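Braltine Wiki - Support Tickets
Ticket 970: Character pages show the wrong outfit after the infobox change
Opened by: Annatjie Tshabalala
Assigned to: Ntombi Coetzee
Status: Resolved

Problem
Since the infobox template was updated on 14 July 2025, pages for characters in the Dodivent arc load the default outfit text in the Appearance tab. Nkuna's page is the clearest case. Her court robes from chapter 166 are gone and the tab repeats her traveling clothes from the first volume. The gallery and the family tree are fine.

Steps tried
Purged the page cache. No change.
Logged out and used a second browser. Same result.
Rolled Nkuna's page back to the last edit before the update. The robes text came back, then disappeared again on the next save.
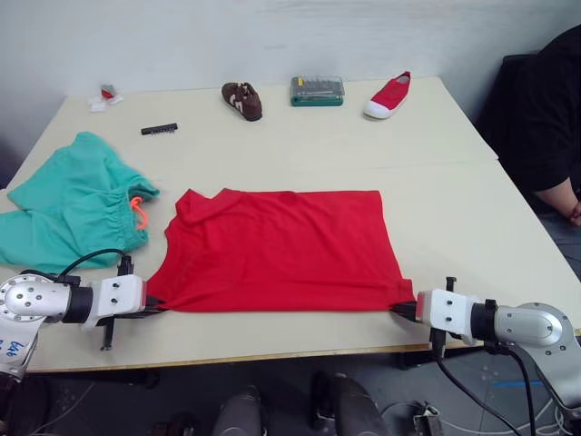
Red T-shirt laid flat, gripped at both lower corners.

Reply from Ntombi Coetzee
I can reproduce this. The new template reads the field "outfit" and the older pages use "outfit2" for anything worn after the time skip. The text is still in the page source, so please don't retype it. There is also a limit of 800 characters on that field, and Nkuna's entry is over it - that is why the rollback didn't hold.

Fix
Added "outfit2" back to the template and took off the limit. Flovateck's page needed a manual edit as well, as his tab had 5 nested tables and one was never closed.

Reply from Annatjie Tshabalala
Nkuna and Flovateck both look right now. The revived form section still sits above the court section on Nkuna's page, but it did that before the update. I'll open a separate ticket for the order.

Closed by Ntombi Coetzee.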